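How the Tiner learns to tidy

Have you ever wished your clothes would fold themselves? The Tiner, a helper kit sold by Parside, is made for just that sort of job. First, though, somebody has to teach it, and the teacher uses a gripper held in the hand — a bit like big kitchen tongs, with two soft-looking blue pads for fingers.

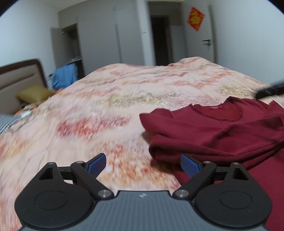 Pop wanted to know whether one go at a shirt is enough, and the answer is no, I'm afraid. Parside asks for 65 goes at each kind of clothing, and every go lasts up to 90 seconds.

A dark red shirt on a patterned bed is rather a good lesson, with all those creases to puzzle over. The kit comes with 2 grippers, so a friend can help teach too.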